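The blood test that wants to find everything

Larndale's clinics are selling a single tube of blood as an early warning for dozens of cancers. Emília Vrabec went looking for the evidence.

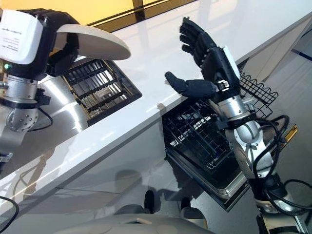
A price before a proof

The leaflet was on the counter of my chemist, between the throat sweets and the reading glasses. "One tube. Peace of mind." The Trnka test, sold by a firm called Larndale, costs £878 and promises to pick up signs of cancer before you feel ill. You book online, a nurse takes your blood, and the result comes by email.

I am 54, I have an aunt who died of ovarian cancer, and I'm exactly the sort of person the leaflet was written for. I read it twice. I noticed that the price was given to the pound and the accuracy was described as "high".

The idea behind tests of this kind is sound enough. Tumours shed scraps of DNA into the blood, and those scraps can carry chemical marks that healthy DNA doesn't. Find the marks and you may have found a tumour. The trouble is that small, early tumours shed very little. A test can look splendid when tried on people with advanced disease and do far worse on the people it is meant to help.

Larndale's own study, which it sent me after three requests, compared 243 patients already diagnosed with cancer against 900 healthy people. Of the patients, 167 were correctly flagged. The firm calls this "a breakthrough in detection". Fine, but these were people whose doctors already knew they were ill. When I asked how many had stage one disease, I was told the breakdown would be published in July. July came and went. I have asked again.

What happens to the worried well

Vlasta Tóth spent most of her working life as a screening nurse in Lastthorpe and now trains others to do it. She has seen Larndale's leaflet and was not charmed.

"People think a test is a bit of information you can take or leave," she told me. "It isn't, once you've had it. If it says there might be something, you'll want a scan. If the scan's clear, you'll want another one in six months. I've sat with people who were perfectly healthy and spent a year planning their funeral."

She worries as much about the other result. A clear test doesn't mean there is no cancer, as Larndale's small print admits on page four. It also doesn't replace a smear, a mammogram or the bowel kit that comes through the post. Tóth wonders how many customers will put the kit in a drawer because they have paid for something cleverer.

Then there is the question of who pays for the follow-up. Larndale doesn't offer scans. Its advice after a positive result is to "speak to your GP", who then has to decide what to do with a finding from a test they didn't order and may know very little about.

The survival trick

Supporters of early testing like to quote five-year survival. Treat those figures with care. Suppose a man is going to die of a cancer at 70. Find it at 67 and he has survived three years. Find it at 64 and he has survived six. On paper his survival has doubled, and he still dies at 70. What we need to know is whether fewer people die, and the way to learn that is a large trial, with people put at random into tested and untested groups and followed for years. It is slow and dear. Larndale has not begun one.

A rival firm, Drukia, says it is planning such a trial and won't sell its test to the public until the results are in. I would like to applaud, though I note that Drukia has nothing ready to sell.

I'm not against the science. I would be delighted to be wrong, and some version of this test may well earn its place one day, perhaps first for people at high inherited risk. My aunt's cancer was found very late, and I'd have given a good deal more than £878 for it to have been found sooner. I put that to Larndale's spokesman and asked whether his test would have caught it. He said he couldn't comment on individual cases, and offered me a discount code.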